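How to Get Ketchup Out of a Tablecloth

Ketchup stains are two problems in one: tomato, which is a dye with ambitions, and sugar, which is glue. The method below got my Frandsen tablecloth through 11 cookouts in Clestbridge before the moths took over.
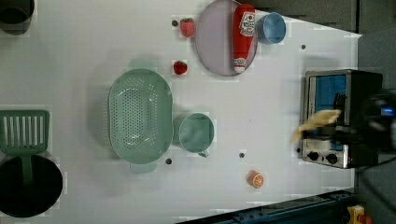 Laundry & Stains

What you need: a butter knife, cold water, dish soap, white vinegar and some patience.

1. Scrape off the extra with the knife. Lift it, don't spread it. Everybody spreads it.

2. Run cold water through the back of the stain for 3 minutes. Hot water sets tomato, and then you own a tablecloth with a feature.

3. Rub in a little dish soap with your fingers and leave it for 9 minutes. Rinse.

4. Still pink? Dab with one part vinegar to two parts water – dab, please, you are not sanding a deck – and rinse again.

5. Wash as the label says and hang it in the sun. Keep it out of the dryer until the mark is gone.

A squeeze bottle is far kinder to cloth than the glass kind, which gives you nothing and then gives you dinner for six. Wipe the cap before you put it down.
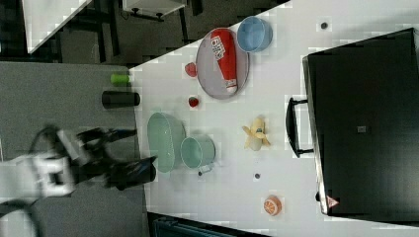
Can I use bleach instead?

Only on plain white cotton, and only after the soap has had its turn. On colors you will trade a red spot for a pale one, and there is no step for that.

Filed under Sasgate Household Notes. Next: candle wax.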